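Marker pose drops out when the second gripper tilts
Kernis Forum > Perception and Tracking

gripperish wrote:
Hello all, and sorry in advance for the long post! I've been moving our handheld recordings over to the Kernis tracker (we were on Vrettos before, which I still have a soft spot for) and I keep losing the pose of the other gripper whenever its marker turns away from the camera. In one recording of 1,223 frames I lost it in 156 of them, nearly all in short runs. My script fills the gaps with a straight line between the last good pose and the next one, and the replay looks awful, with the wrist cutting corners like a toddler with scissors.
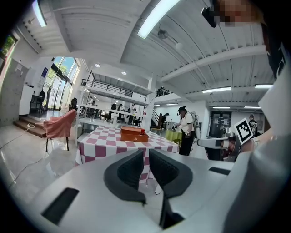
View from the handheld gripper, with the other one's marker tilted above its jaw.

Has anybody got a filter they like for this?

slowloop wrote:
Welcome over from Vrettos! Before any filter, please look at your exposure. You have bright windows and ceiling lights in the same view as a black-and-white marker, and the auto exposure will swing all over the place as you move. I locked mine and half my dropouts went away, so I'd start there and leave the fancy math for a rainy afternoon.

tanbark22 wrote:
I'm going to disagree a little with slowloop, with love. Exposure helps detection, but a small tilted square can also give you two poses that fit almost equally well, and the solver hops between them. Print the reprojection error for both candidates and keep the one closer to your previous frame. Then run a smoother over the whole recording, forward and back, and throw out any gap longer than 100 ms.

slowloop wrote:
Fair, but "closer to the previous frame" will happily follow the wrong one forever if it starts out wrong. Been there, lost a whole September to it.

tanbark22 wrote:
Ha, okay, yes. Start it from a frame where the marker is facing you squarely and work outward both ways.

gripperish wrote:
Thank you both, this is so kind! Exposure was on auto, I'm embarrassed to say. I'll lock it, try the two-candidate check on the old recordings tonight, and post the numbers here when I have them.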